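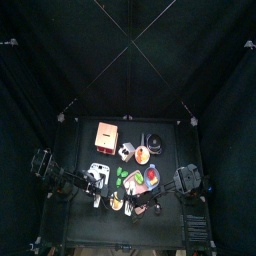 Maya Masri asks whether a play kitchen set has to be kept together as one set, or whether the food can be sorted separately from the appliances. Separately is easier to maintain. The answers below assume that arrangement.

Play kitchen sets: frequently asked questions

What belongs in a basic set?
One cooking surface, one pan, one plate, one bowl, a cutting board, a spatula and a mixed selection of toy food. A toaster or a coffee maker is optional. A small cabinet with a drawer is useful for storage but takes up table space, and it should be placed toward the back so that it does not block the child's reach.

How should the pieces be laid out on a small table?
Place tall items at the rear and flat items at the front. Leave a clear area beside the cutting board for pieces in use. Long pan handles should point away from the seated child. A handle that projects over the front edge will be caught by a sleeve, and the pan and its contents end up on the floor.

Can toy food be stored in the pan?
Yes, for short periods. Food left in pans and bowls between sessions tends to be counted as missing when the set is checked. The Tirneck checklist, used by many lending shelves in our area, requires all cookware to be returned empty.

How do I sort mixed food pieces?
By color first, then by type. Green pepper pieces go together, followed by other green vegetables. Tomato and cheese pieces can share a bowl if the colors differ clearly. Cut pieces that join to form a whole vegetable should be joined before storage.

What is the correct way to clean painted wood?
Wipe with a damp cloth and dry at once. Do not soak. Soaking raises the grain and loosens glued joints, especially on drawers. Plastic food may be washed in warm water with dish soap and left on a rack overnight.

The drawer on my cabinet sticks. What should I do?
Remove the drawer and check for a food piece behind it. If the runners are clear, rub them with plain candle wax. Do not sand the drawer front. If the drawer still binds after 2 applications of wax, the cabinet has probably absorbed moisture and should stand in a dry room for several days.

Are small pieces safe for younger children?
Any piece that fits entirely inside a small parts cylinder must be kept away from children under three. Remove these pieces before the set is put out. Check cut vegetables as well as whole ones; the slices are often the smallest parts in the set.

Can I add pieces from another maker?
Generally yes. Nasto and Latelley food is made to a similar scale. Han plates are wider and do not fit the Latelley cabinet.

How many sets do you hold, and can I get a single replacement part?
We hold 70 complete sets and some 1,000 loose pieces. Send the part name and color to Liudmyla Pylypenko. Requests for part 251, the short spatula, are closed until February.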